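Minutes of the Residents' Meeting, Entwistle Court
August, ground floor meeting room, start 7:00 p.m.

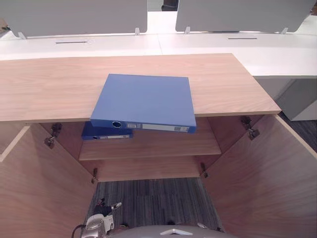 Blue binders, at the cabinet in the meeting room.

Chair: Bheki Zulu
Minutes: the secretary of the association
Apologies: received from the owners of flats 3 and 11

1. Opening and minutes of the last meeting

The chair opened the meeting and welcomed the new owners from the second floor. The minutes of the last meeting were read. One correction was asked for: under item 5, the word "garage" must be "garden shed". With this correction the minutes were approved.

2. Matters from the last meeting

The lamp at the back entrance has been replaced. The lock of the bicycle room is still difficult to turn. The chair has written two times to Jenent, the company that installed it, and has received one answer, in which they ask for the model of the lock. The model was given to them already in the first letter. The chair will telephone them.

The question about the smell in the east stairwell was closed. It did not come back after the drain was cleaned.

3. Roof and gutters

The chair presented the two offers for the repair of the gutter on the courtyard side. Pridotus asks $4000 for the full length, including the two downpipes. Herelden asks less, but their offer does not include the scaffold, and they could not say what the scaffold will cost before they visit the building again.

There was a long discussion. The owner of flat 6 said that the gutter above her window is the only one that leaks, and she asked if it is necessary to change the full length. The chair answered that he asked this same question to both companies. Pridotus can repair only the part above flat 6 for $822, but they do not give a guarantee on the joint between the old part and the new part. Several owners thought that this is not a good way to spend money. Others preferred to wait until spring.

Vote on the full repair by Pridotus: 8 in favor, two against, one abstention. The proposal was accepted. The work should be done before the leaves fall. The chair will ask for a starting date and put it on the notice board in the entrance.

4. Garden

The hedge at the street side was cut in the last month. The owner of flat 2 complained that it was cut too low and that people can now look into her kitchen. It was agreed that next year the gardener will be told to leave it at the height of the gate post.

The apple tree gives a lot of fruit this year. Everybody in the house may pick it. Please take also the apples from the ground, they bring wasps near the children's bench.

A proposal to buy a second water barrel was discussed. The price is not known yet. The owner of flat 9 will look at prices and report at the next meeting.

5. Laundry room

The new schedule works well for most people. There are two complaints about washing that stays in the machine for many hours after the end of the program. The meeting did not want to make a new rule for this. It was agreed that anybody may take out the washing and put it on the table after one hour of waiting.

The dryer was repaired at a cost of $357, paid from the running account. The repair man advised to clean the filter after each use. A note with this advice will be put on the door.

6. Papers of the association

The secretary reported that the older letters and bills are now sorted by year. Owners who want to look at a document may ask the secretary for an appointment, and documents must stay in the house. The chair asked if it is necessary to keep the heating bills from the time of the old boiler. The meeting did not know. The secretary will ask the accountant what is the legal period, and until then nothing will be thrown away.

7. Noise

The owner of flat 5 asked for more quiet in the courtyard after 10 p.m., especially when the weather is warm and all windows are open. The family from flat 7 said that they understand, and that their guests stayed longer than planned. No vote was taken on this item.

8. Other business

The new owners asked where they can keep a stroller. For the moment it may stand under the stairs, but the way to the meters must be free.

The owner of flat 4 asked if the name plates at the bells can be made all in the same style. Most owners had no strong opinion. He may bring a sample to the next meeting.

A key with a green tag was found near the mailboxes. It can be collected from the chair.

The meeting was closed at 8:50 p.m. The date of the next meeting will be announced on the notice board. Points for the agenda should be given to the chair in writing, at least one week before.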